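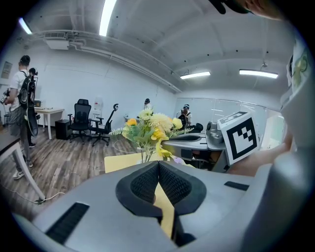 Sunday, Nirner shared workshop. Gripper build, entry 11.

The purpose of today's session was to evaluate the revised finger pads on the hand-held grippers using the flower arrangement task. Pad material was supplied by Cifuentes. Marker cubes were refitted before work began and calibration was repeated for both hands. Log 229 was discarded owing to a clock error.

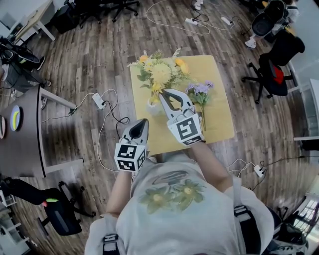

Two-handed work on the yellow cloth, with the right jaws at the stem of the purple sprig.

Thin stems remain the principal difficulty. The Plakureck mount permits 4 mm of lateral play, and this must be reduced before further pads are cut. 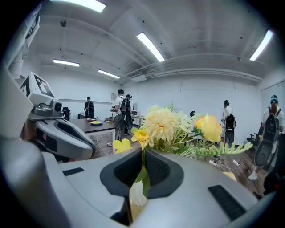
Frames up to 1678 of the final log have been reviewed. Colleagues are requested to store recordings in the Emero folder and to note the pad version in each file name. Outstanding: shim for the mount, second set of pads.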